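Orketthorpe Staff Newsletter – March

What's going on upstairs: the packing robot gets some hands-on time

If you've been wondering why half of the Ondau returns desk seems to live upstairs these days, it's because we're teaching a robot to sort small parts, and I've been lucky enough to spend a good chunk of the month watching it happen. I came back to my own desk buzzing, so the editor has very kindly given me the room to go on about it.

A bit of background for anyone who joined after Christmas. Every customer return that comes into Orketthorpe gets opened, checked and split into its bits: leads with leads, plugs with plugs, leaflets in the recycling. It's fiddly work and it has always been done by hand. Last year we put 2604 returns through that bench, and anyone who has done a full week on it will tell you about the wrists. So when Bjarnason offered us a place on their trial, the returns team said yes before I'd finished reading out the email! 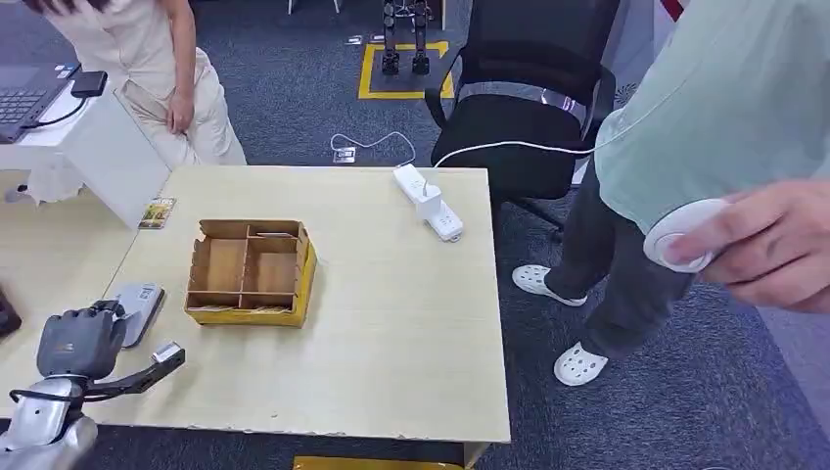

PEOPLE AND WORKPLACE

The trial is led on our side by Þórey Hafþórsson, who ran the returns bench for five years and knows every odd thing a customer has ever put back in a box. I'd expected her to be there in a sort of advisory way, signing things off. Not a bit of it. She's the one deciding what the robot practises and in what order, and the Bjarnason engineers come to her with their questions.

The first job is putting small items into a divided cardboard box, one kind to each compartment. We've all done it a thousand times with our minds on lunch. Try explaining it to a machine, though, and you find out how much you know. Which way round does a plug want to go so that the next one fits beside it? What do you do with a cable that won't stay coiled? Þórey has been writing all of this down as she goes, and her notes have already been pinched by the bench team for training new starters, which I think is brilliant. We've never had a proper written guide to that job before.

There are usually people working right round the table during a session, handing things over, changing the set-up, keeping an eye on the laptop. It's much more sociable than I'd pictured. I had imagined something behind glass with a red light on top, and instead there's a lot of chat and a fair amount of "hang on, let me move that".

What does change is how you move about. The yellow tape on the carpet marks out where a robot stands, and you keep your feet and your bags on the other side of it. That goes for everyone, visitors too, and please don't roll your chair over it either as it lifts the corners.

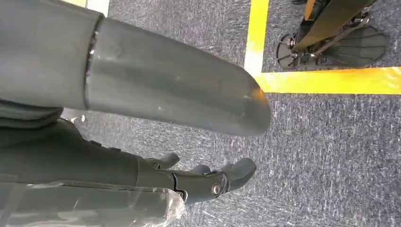 The hand over the carpet, with the yellow tape beyond.

Now, the question I've been asked most in the canteen: what happens to the bench jobs? I put it to the management team and I'll give you what I was told as plainly as I can. The returns bench stays the size it is through the trial. Two people from the bench are being trained as robot leads, on the lead grade, and they'll split their time between upstairs and their usual work. If the robot does go on to take a share of the sorting, the plan is for the bench to pick up more of the checking and repair work that we currently send out to Masell. There's a consultation meeting before any of that is settled, and the staff reps have already got their list of questions in. If you've one to add, catch your rep or drop a note in the box by the time clock.

I do think the repair side is the exciting bit. Several people on the bench have been asking for years to mend things as well as sort them, and it would be lovely to see that skill used here in the building. One of the bench team told me she'd fixed her neighbour's radio, her sister's hairdryer and the canteen toaster, and had never once been allowed to fix a return. 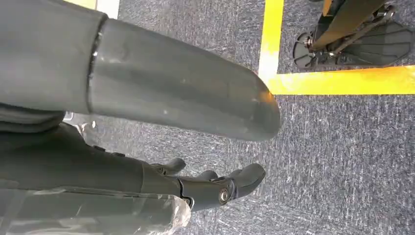

It's slow going at times, I should say. A good deal of each session goes on getting an arm and fingers to the right place, and there's a lot of stopping, talking and starting again. Þórey is very patient with it. She says she was slower than this in her own first week, and that she had the advantage of having been able to pick things up since she was a baby. The engineers have learned to ask her before they change the layout of the table, and she has learned a whole new set of words which she now uses on the rest of us at tea break.

If you'd like to see it for yourself, there are open sessions upstairs at 2 o'clock right through the month. They take up to five people at a time, so put your name on the sheet outside the returns office and clear it with your shift lead first. Flat shoes, please, and leave drinks at the door. Questions are very welcome, including the awkward ones.

Next issue: the new bike racks, and the results of the canteen menu vote.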